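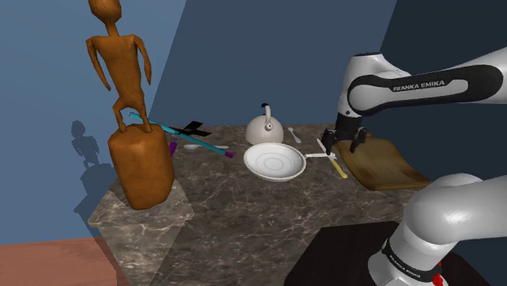

To: the carving list
Subject: Re: Green wood or dry for a first figure?

Mhairi Niven wrote:

> Hello all. I've done spoons for two winters and I'd like to try a standing
> figure, maybe a foot tall. I have a basswood blank from the craft store and
> a birch log that came down in March. Which would you start with? My one
> attempt so far, in a bit of the birch, split from the neck to the hip while
> I was at work. Also, does everyone carve the base in one piece with the
> feet, or is gluing it on all right?
>
> Mhairi

Mhairi, welcome to the best part of the hobby! I went from spoons to figures the same way and I have hardly made a spoon since (my sister is still waiting on a ladle).

Start with the basswood. I love green birch, it comes off the knife in those long cool curls, but a figure is a different animal from a spoon. A spoon is thin all over, so it dries fairly evenly. A figure has a thick chest and skinny ankles, and the outside shrinks while the middle is still full of water. If the pith is still in there you are nearly asking for a split. That neck-to-hip crack sounds like pith to me. Did you halve the log first?

If you do want to use the birch, and I hope you will sooner or later, split it right down the middle this weekend, knock the pith out of both halves with an ax, and paint the ends. I use old latex house paint, two coats. Then rough out your figure well oversize and put it in a paper bag with its own shavings. Close the bag, leave it somewhere cool, and open it up on Saturday to let it breathe. I weigh mine on the kitchen scale and write the number on the bag. My last one went in at 500 grams and stopped losing weight at 444, and after that it was a pleasure to finish. No cracks at all, not even under the arms!

On the base: one piece, if your blank is long enough. Leave 2 inches at the bottom and don't touch it until the very end. It gives you something to clamp, and it keeps your fingers away from the business end. With a glued base you have end grain in the feet meeting face grain in the block, and that joint is weak unless you run a dowel up into each leg. I have done it that way when I ran out of wood -- it holds fine with the dowels, and if you match the grain color most people won't spot it.

Watch the ankles. Everyone (me very much included) gets excited and thins the legs early because the figure suddenly looks alive when you do. Then you lean on the shoulders with a gouge and snap. Keep a web of wood between the legs until the head and arms are done. Bent knees help too, partly for strength and partly for looks. A straight-legged figure always comes out like a clothespin for me.

For the head, draw a centerline and keep redrawing it every time you cut it off. I leave mine a size too big for as long as I can stand it.

Tools: you can get through the whole thing with a sloyd knife, one small detail knife and a 4 sweep gouge. Strop more than you think you should. Basswood crushes under a dull edge, and then the finish goes on blotchy.

As for finish, I'm a plain raw linseed oil person. Kerr likes milk paint and will no doubt write in to tell you so, and the painted ones on that windowsill really are lovely. Try both on an offcut.

Please post how it goes, cracks and all. And hang on to the split one! I turned my first split figure around, carved a coat over the crack, and it's been on my desk ever since.

Happy carving,
Stirkus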